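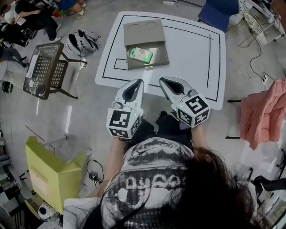 Packaging and Presentation, Department of Applied Design, Rinville

Handout 2: The hinged-lid box, and how to put one thing in it
31/08/2026
Hongjun Qiu

Last week we spent most of the session on tubes, which I enjoyed and you put up with. This week is the box with a lid that stays attached. It looks the simpler subject. You will have met a hundred of these boxes, mostly at times of year when relatives are involved, and you will have a view on whether they are any good. Please park the view until after the practical.

1. The parts, and what we call them

We are going to be fussy about names, as half the marks lost last year went on people writing "flap" for everything.

Tray: the lower part, where the contents sit.
Lid: the upper part, joined to the tray along the back.
Hinge: the join. In card it is normally a crease and nothing more, so treat it as you would your own knee.
Closure: whatever keeps the lid down. Tuck, ribbon, magnet, clasp.
Cutout: any shape taken out of an edge or a face.
Contents: the reason for the box, often forgotten.

The tan cardboard one on the white table has a metallic clasp at the front edge and two semicircular cutouts along the upper edge of the open lid. Draw a lid like that from memory before you read on. Most people put the half-circles on the tray, or draw one big one, or give the box a window. If yours came out right, help your neighbour and try not to be unbearable about it.

2. Opening

A box with a clasp tells you where to start. This is a kindness on the part of the designer and it deserves a kind response. Release the clasp first. Then lift the lid from the front edge, evenly, and take it all the way back until it will stay there without you. A lid left halfway is a lid that comes down on your work.

Common faults at this stage:

– Lifting one corner. The crease takes a twist and the lid never sits square again.
– Holding the tray down by pressing on the contents. The contents did not volunteer.
– Opening the box towards yourself, so that the lid stands between you and everything you need to see. I watch someone do this every August.

Turn the box so the clasp faces you. It takes a second and saves the rest of the exercise.

3. Fit

In the demonstration box the package is green and white, rectangular, and lying slightly at an angle in the tray. I would like you to think about that angle. A rectangular thing in a rectangular tray can lie square or it can lie on the skew, and if it can lie on the skew then there is room to spare. The question for the designer is whether the room is meant.

Spare room is useful if fingers have to get in beside the package. It is a nuisance if the box is going to travel. Between those two there is a good deal of argument, and Ismael Frota and I have been having it since before some of you could hold scissors. Ismael likes a snug tray. I like being able to get the thing out without turning the box upside down and hitting it. We have agreed to mark separately and average.

For the practical, your package should go in flat, with its long sides parallel to the tray's, and should come out again using one hand. If it needs two, write down why. "It was stuck" is an observation and I would like a reason as well. 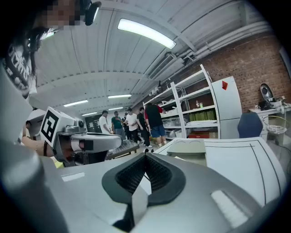
Next there is the matter of closing, where people who have been careful for a quarter of an hour suddenly behave as if their bus were leaving. Bring the lid down slowly and look along the sides as it comes. If an edge catches, stop, lift, and find out which edge. Pushing is never the answer, though it is always the first thing tried. Only when the lid sits level do you touch the clasp. A clasp will happily hold a badly closed box shut, and you will find out about it later from a customer.

4. The table

Work inside the taped line. It marks the working area, and everything outside it is somewhere to put your elbow. Boxes, lids and packages stay inside. Mugs stay in another room altogether, following an incident with the Salden samples that I have been asked to stop bringing up.

Keep one box on your table at a time. With two you will put the wrong lid up against the wrong tray and spend ages wondering what has warped. Bags go on the floor, well out of the walkway. Chairs not being sat on tend to grow paperwork and cables, and I have given up fighting this, but please collect what is yours before you go.

5. The practical

Work in pairs. One opens, removes, replaces and closes. The other watches and writes, without sighing. Then swap.

a) Open the box and leave the lid standing back.
b) Take out the package and lay it beside the tray.
c) Put it back, square.
d) Close and fasten.
e) Repeat until you have 9 clean runs each. A clean run has no scuffing, no crushed corner and no swearing.

Then a note of almost 300 words on one feature of your box that you would change. One feature. Last year somebody changed fourteen and handed in a carrier bag.

This sheet is worth 14 marks, most of them for the written note. Neatness gets a few. Drawings are welcome and should be labelled with the terms in section 1, where the word "flap" does not appear.

6. Reading and odds and ends

The Ullus folder on the shared drive has the crease diagrams. The Zhong folder has more crease diagrams, better drawn and in no order that I can detect. Look at both before the next session, when we do sleeves and slipcases and I bring in the one that has not opened for years.

Notes to Ismael, please, on paper. He staples things with great conviction, so leave a margin.

Packaging and Presentation, Rinville | Contact the department office | © Rinville 2026 | Back to top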